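How to wash a plush blanket and keep it soft

By Tamsin Szabo, 3 Mar 2024

When I moved to Zilatport, I ruined two good blankets in one winter. I washed them hot, with too much powder, and the pile became hard like a doormat. After that I learned to do it slowly.

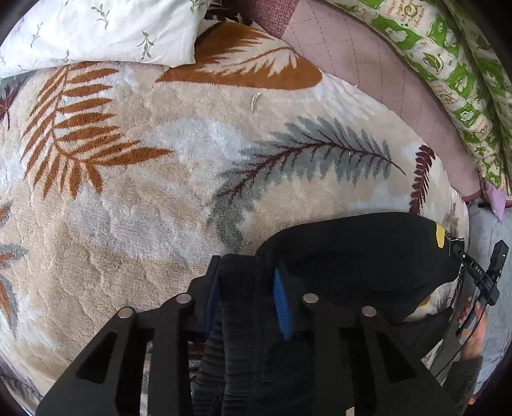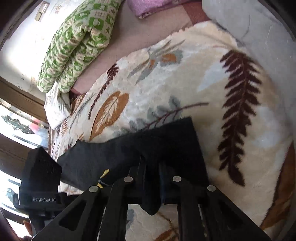

Plush bedding with a leaf print, on the bed.

Before washing
Read the label first. If it says dry clean only, please stop at this point. Shake the blanket outside and brush off hair with a dry, soft brush. Look for stains and dab them with cool water and a drop of dish soap. Do not rub, the fibers will tangle.

Washing
Wash the blanket alone. Towels leave lint in the pile, and you will be picking it out until September. Choose the gentle cycle and cold water. I use liquid detergent, half of my normal amount, and no fabric softener — it coats the fibers and they stick together. Add a second rinse if your machine has it. My old Iwasaki does not, so I run the rinse again by hand.

Drying
Air drying is best. Lay the blanket over two lines so the weight is shared, and turn it after a few hours. In a dryer use only the lowest heat, and take it out every 15 minutes to shake it.

Brushing
When it is nearly dry, brush the pile in one direction with short strokes. Flat places may need a second brushing the next day.

Store it folded loosely in a cotton bag. Plastic keeps the damp inside.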